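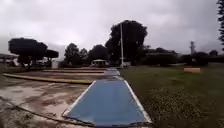 Page last changed: December, 16:10

Home | Notebook | Grounds | Drainage | Contacts

Grounds workshop notebook, Skuvthorpe site
Entry 54: the blue strip and the paving to the left of it

Attended at the site under a heavily overcast sky. The purpose of the visit was to record the condition of the blue strip before the surface work is priced by Punex.

The blue surface is faded and somewhat scuffed, with lighter patches. The pale edging along both long sides was followed on foot as far as the gap before the second section. The gap is to be entered on the plan as a separate item -- the earlier drawing shows one unbroken length, and this has caused confusion in the orders.

The paving and packed dirt to the left remain the principal concern. Water stands there in shallow puddles. Simões has been asked to supply a drain channel for this area, and the quotation is held under reference 317. No channel is to be cut until the levels have been taken at 60 cm spacing.

The grass to the right is patchy toward the near end. Reseeding is deferred until spring.

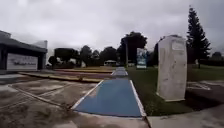
Nandent replied to the draft of this entry that the low tiers in front of the building ought to be included in the same order, as the faded red and yellow paint would otherwise be left for another year. The point is accepted. Paint for the tiers will be listed apart from the blue, with its own line for cleaning and primer.

Outstanding: levels; revised plan showing two sections; paint quantities for the tiers; confirmation from Punex that the white borders are included in the price -- the last letter did not mention them.

6 comments | 0 shares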